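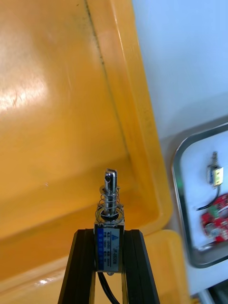 Sorting cell at our place, four months in

drovine_nights
We do small parts kitting at Zurnier, solenoids mostly, and since February the arm does the picking on my old bench. I used to do 900 a shift by hand. Now I fill bins, clear jams and walk over when the light goes amber. My wrists feel great — my brain is bored stiff!

ynyr_landeg
Same here, except they gave me 4 cells to watch. Bored would be nice lol

trevor13
Wrists are a big deal though. I had surgery on mine after years of picking. Give me the boring job any day.

drovine_nights
Fair, and I'm not saying take it out. But we used to talk across the bench all night and now I'm on my own with the thing until break.

Ingvild W.
I'm a lead on days and I don't buy that it's all loss. Two of my people learned to teach the grip points (the cable on those push-pull ones is a pain) and got a pay bump for it.

ynyr_landeg
Two out of how many?

Ingvild W.
23. I know. I've asked for more training slots.

trevor13
So ask to be next, drovine. You know how those parts sit better than any tech does.

drovine_nights
Might do. Does the course run on nights at all?

Ingvild W.
Days only so far.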